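Your Wrist and Hand: Frequently Asked Questions

Ledesma Hand and Wrist Clinic, Catgate

We get a lot of questions about wrists and hands at the front desk, on the phone, and (quite often!) in the hallway as people are putting their coats back on. Domingo Benítez, our senior hand therapist, has been collecting them for years on the backs of appointment cards, and this page is our attempt to answer the ones that come up most. It's general information, so please don't use it to diagnose yourself, but we do hope it helps you make sense of what you hear in the exam room.

How many bones are there in my wrist, anyway?

Eight, which surprises most people, who tend to picture the wrist as one simple hinge. They're called the carpal bones, and they sit in two rows of four, a bit like cobblestones that have been fitted together by somebody very patient. The row closest to your forearm holds the scaphoid, the lunate, the triquetrum and the pisiform. The row closest to your hand holds the trapezium, the trapezoid, the capitate and the hamate. You don't have to memorize them, but you may see one or two of the names in your notes, so it's nice to know what they refer to.

What about the two long bones in the forearm?

Those are the radius, on the thumb side, and the ulna, on the little finger side. The radius does most of the work of meeting the wrist. The ulna stops a little short, and there's a pad of cartilage and ligament between it and the carpal bones called the triangular fibrocartilage complex. It's a mouthful, so we all say TFCC. If you have pain on the little finger side of your wrist when you turn a key or push yourself up out of a chair, that pad is one of the things we'll want to check.

Which way is the wrist supposed to bend?

It bends forward (flexion), backward (extension), and from side to side. Tilting toward the thumb is called radial deviation, and tilting toward the little finger is called ulnar deviation, and you'll notice if you try it now that you can go quite a bit farther toward the little finger. Turning your palm up and down feels like a wrist movement, but it really happens in the forearm, where the radius rolls around the ulna. That's why somebody with a sore elbow will sometimes find it hard to hold out a hand for change.

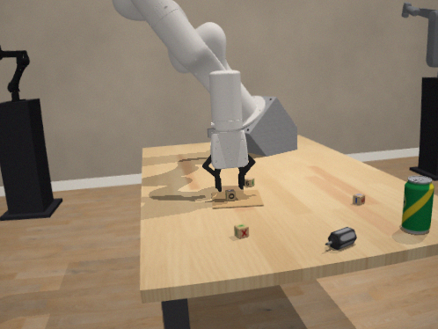
Most everyday jobs use several of these movements at once. Pouring from a pitcher takes a bit of side tilt, a bit of forearm turning and a steady grip, all together, and that's part of the reason a small injury can be such a nuisance. When we measure your wrist at the first visit we look at each direction separately, and then we'll ask you to do something ordinary, like wringing out a washcloth, so we can see how they work as a team.

Where are the muscles that move my fingers?

Mostly up in your forearm! Rest one hand on the opposite forearm, just below the elbow, and wiggle your fingers, and you should feel things moving under the skin. Those muscles turn into long tendons that cross the wrist and travel out to the finger bones. The ones that curl your fingers run along the palm side, and the ones that straighten them run along the back. There are small muscles inside the hand too, which handle the finer business of spreading your fingers, pinching, and bringing your thumb across to meet your fingertips.

Why does my thumb move so differently from my other fingers?

It has a very special joint at its base, where the first metacarpal meets the trapezium. The two surfaces are shaped like a pair of saddles, one sitting on the other, so the thumb can swing in, out and across. It's a lovely arrangement and we'd be lost without it, but it does carry a lot of load when you pinch, and it's a common place for arthritis to show up. If jar lids and car door handles have started to bother you, please mention it, even if you came in about something else entirely.

What is the carpal tunnel?

It's a narrow passage on the palm side of your wrist. The carpal bones make the floor and the walls, and a strong band called the flexor retinaculum makes the roof. Nine tendons and one nerve, the median nerve, pass through it, and there isn't much room to spare. If the tissues inside swell, the nerve can get squeezed, and that may bring tingling or numbness in the thumb, index and middle fingers and part of the ring finger. Many people notice it most at night. A splint that keeps the wrist straight while you sleep is often the first thing we try.

My little finger is the one that tingles. Is that the same thing?

Usually not, because the little finger gets its feeling from a different nerve, the ulnar nerve. It runs behind the inside of your elbow (it's the one you hit when you bang your funny bone) and then down to the hand. Tingling in the little finger often starts at the elbow, so don't be puzzled if we spend a good part of your appointment looking nowhere near the finger that bothers you.

Is it bad to crack my knuckles?

This is probably Domingo's favorite question. The pop is thought to come from a gas bubble in the fluid that keeps the joint slippery, and studies so far haven't shown that the habit causes arthritis. If it doesn't hurt, we won't scold you. If a joint clicks with pain, or catches, or gets stuck so you have to straighten it with your other hand, that's a different matter and we'd like to see it.

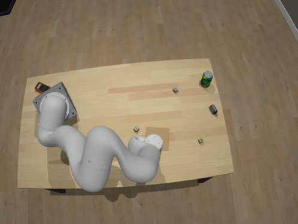
I fell on my hand and it's still sore, but it isn't very swollen. Should I come in?

Yes, please. The scaphoid in particular can break without much swelling, and it has a rather delicate blood supply, so a missed break may be slow to heal. Press gently into the hollow at the base of your thumb on the back of your hand. If that spot is tender after a fall, get it looked at, even if you can move everything. An early X-ray doesn't always show the break, so you may be given a splint and asked to return for another picture in 14 days or so.

If your hand looks crooked, is numb or cold, or has an open wound, go straight to the emergency room and call us afterward.

Can I do anything at home to keep my wrists comfortable?

Gentle movement is a good place to start. Try bending your wrist slowly forward and back 5 times, then making a loose fist and opening your hand wide, and stop if it hurts. Warm water first thing in the morning helps a lot of people with stiff fingers. Take breaks from typing, knitting or pruning before you're sore, and see whether a thicker handle makes things easier.

How do I book a visit?

Call the front desk and ask for extension 196. You don't need a referral to see us, though your insurance plan may want one, so it's worth checking with them first. Bring any splint you already have and a list of your medicines. We're closed on Sunday, but you can leave a message and we'll call you back when we open.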